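October

Court was short today. Judge Hiebert took the bench at nine and had heard both motions by half past ten, and I was back at my desk before the coffee in the clerks' room had gone cold. Darcy Hiebert is no relation to the judge, which she has to explain to every new person on the floor. She had the appendix for the Tkachuk appeal waiting on my chair. It runs to 2,503 pages. The rules allow that if you ask leave, and both sides asked.

The question in Tkachuk is a narrow one. The town closed a public comment period after 2 minutes a speaker and then cut the list off while people were still standing in line. The trial court said the limit was fine and the cutoff was fine too. The appeal only goes after the cutoff. I read the transcript of the meeting through once without taking notes and then again with a pencil. There were 222 names on the sign-up sheet. The chairman said he was tired, and it is right there on page 41. I don't think being tired is a standard, but I haven't found a case that says so in plain words.

I spent the afternoon on the older cases, mostly limited public forum, and wrote four pages of a bench memo. I threw out one of them. The judge doesn't like a memo that tells him the answer in the first line, so I moved it to the end and felt silly about it.

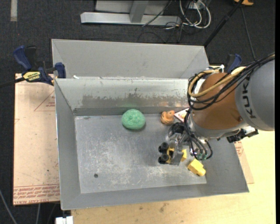
Tymofii Tymoshchuk called after supper about the lecture series. He wants me to do the evening on the Fourth Amendment at the Buma library and leave the First to him. I said yes, though I would have liked it the other way around. We talked for a while about how to get across the rule on containers, when the police may open one and when they need a warrant, to people who have not been to law school. He favors starting with the old trunk cases. I said I would start with something that has no lid at all, a gray metal bin with a green spongy lump and a little orange toy lying in it, and ask the room what anyone would need a warrant for if an officer is lawfully standing next to it. Then put a lid on and ask again. He said that was plain view and had its own evening. We settled on my doing both in one night if I keep it under the hour.

He also says Unach will print the handouts, 500 of them, which seems like far too many. Last spring's talk on juries drew a fair crowd but we were handing out leftovers at the door for weeks.

Read a little of the Tustovov biography before bed. It is slow. The chapter on his years as a county judge is better than the part about the high court, maybe because he wrote his own letters then and had staff to write them later. He complains in one about lawyers who file on the last day - same as now.

Tomorrow I need to check the cites in the second half of the memo, return Darcy's call about the missing exhibit, and find out whether the reply brief was served on time. Rain again tonight. Left the car on the street.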